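Flalleck play kitchen set: read me first

Hi! I'm Eleni Papadopoulos and I look after the Flalleck folder, which is a set of pictures and notes of one play kitchen and all the bits that go with it. If you downloaded it looking for real food, sorry, wrong folder (try Birham, it has soup). If you like small pots and plastic vegetables, come on in!

What you get

There are two folders, "stove" and "sink". The stove folder is the one most people want. It has the pot, the burners, the vegetables going in and coming out, and a lot of stretches where a carrot just sits on the counter. The sink folder is smaller and messier, and I'm still sorting it. Each folder has 13 sessions, and every session has its own notes file with the same name as the session, so keep them together when you copy things around.

I wrote all the notes myself, mostly in September, mostly after dinner. Joseph read through them and fixed my spelling of "colander" in more places than I'd like to admit.

The kitchen

It's a child-sized kitchen with a white countertop and a black stovetop set into it. I picked it up secondhand through the Branetti parents' swap, and it came with a bag of play food that had clearly been put together from several sets. I like that a lot. Real kitchens are like that too, and nothing in my own cupboards matches either.

The stovetop is shiny. Really shiny! You'll get reflections of the pot in it, plus whatever light was on in the room, and I left all of that alone. The burners are marked with thin white rings, and when I say "on the burner" in the notes I mean the pot is sitting over one of them. If it's halfway off, I wrote "near burner". I went back and forth on that rule and there may be a few early notes that use the old wording, which was just "stove".
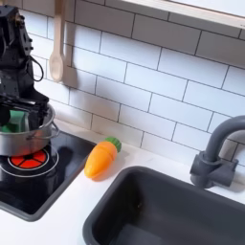

Stove folder: something green in the pot, carrot still on the counter.

The pot is my favorite thing in the whole set. It's stainless steel with a rolled rim and a looped handle, and it makes a very satisfying clonk. The notes call it "pot" every time. Please don't go looking for "pan" or "saucepan", you won't find them, I searched and replaced the lot.

The food

Play food is harder to name than you'd think. Most of the vegetables are easy, and the carrot is easiest of all: orange body, ribbed green top, faint seam lines across it like the kind you can slice. It's one item in the notes. I don't name the leafy end separately.

Green things are the trouble. Once one is down in the pot you often can't see enough of it to say what it is, and I didn't want to guess from memory and then have you wonder how I knew. So the label for those is "green item", and it stays "green item" until there's a clear look at it. You'll see the name change partway through a session sometimes. Same object, better view. I know that's annoying if you're counting vegetables, but I'd take annoying over wrong.

Words I use for where things are:

in pot: any part of the item is below the rim
on counter: lying on the white part
on stove: lying on the black part, outside the pot
away: somewhere I can't see

The raised gray border around the stovetop counts as stove. Joseph disagrees. He's welcome to make his own set.

Things I know are wrong

Notes for session 5 in the stove folder have the pot listed twice. Delete the second line.

Session 4 in the sink folder has no notes for the last part. I lost them when my laptop restarted and I haven't had the heart to redo it.

Some notes say "lid". There is no lid in this set. I was thinking of a different toy kitchen, and I keep finding these, so please tell me if you spot another one.

Using it

Go ahead and use the pictures and notes for whatever you like, and put my name somewhere if you share them. If you change the notes, please give your copy a new folder name, so I don't get emails about labels I never wrote. Corrections are very welcome, and the easiest way is to send me the session name and the line you think is off. I fix things in batches, usually late in the evening, so it might take me a little while to get to yours.

The sink folder gets its cleanup next. I'm starting with the cups.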